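Home > Handling Equipment > Gripper Accessories > Covley Finger Set, Two-Jaw

Covley Finger Set for Tallero Grippers
Part no. 347
In stock – ships from our Fetum warehouse

Replacement fingers for the Tallero two-jaw parallel gripper. Sold as a pair, left and right, with screws and a setting gauge. The fingers are black and come with the grip faces already machined, so no fitting work is needed beyond the alignment steps below.

Suited to small flat parts with rounded corners that are picked from a lined holder or nest. For round parts see the Petchrat V-finger set.

Fitting

Move the arm to its service position and switch off power and air before you touch the jaws. Remove the old fingers and wipe the mounting faces with a dry cloth. Fit the new pair hand-tight, close the jaws on the gauge, then tighten the screws evenly. The left and right fingers are not interchangeable.

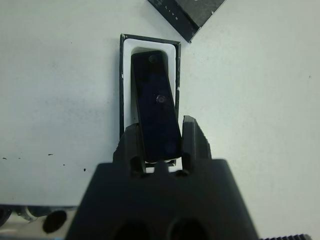
Setting the pick position

Run the first pick at low speed with one part in the holder. Both fingers should meet the part at the same time. If the part shifts sideways as the jaws close, the gripper is off center and the pick point needs to be taught again – do not correct it by raising the grip force. Check that the fingertips clear the bottom of the recess before going back to normal speed.

Care

Wipe the grip faces at the start of each shift. Check screw tightness after the first 1,000 cycles and then at every routine service. Replace both fingers together, even if only one looks worn. Holders wear too, mostly along the rim, and a badly chipped one should be changed at the same time.

In the box
1 left finger
1 right finger
Mounting screws, 5 (one spare)
Setting gauge
Fitting sheet

Returns accepted on unfitted sets in original packaging. Questions about older Tallero bodies go to Mercy Kirui in parts support. Please have the gripper serial number ready.

Page updated Sep 22, 2020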